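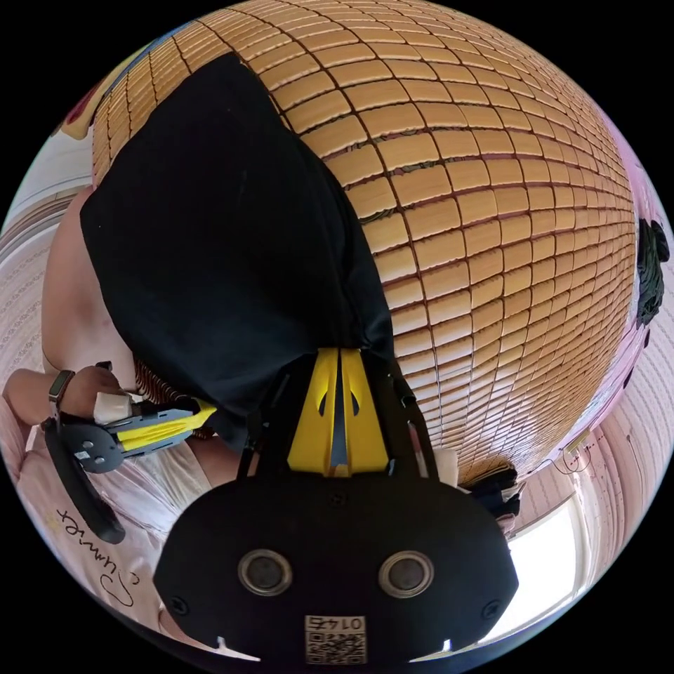 3.2 Folding surfaces. Households in the Brikport sample sorted and folded laundry wherever there was room, and 36 of the 105 did at least part of it away from a table. Tiled mats were one such surface. In Figure 2 a large piece of black fabric lies across a mat of this type, slightly wrinkled and bunched at its lower end. Dark items were left until last in 70 homes, a habit also noted by Roussel and Gilbert.

Figure 2. Black fabric on a tiled mat.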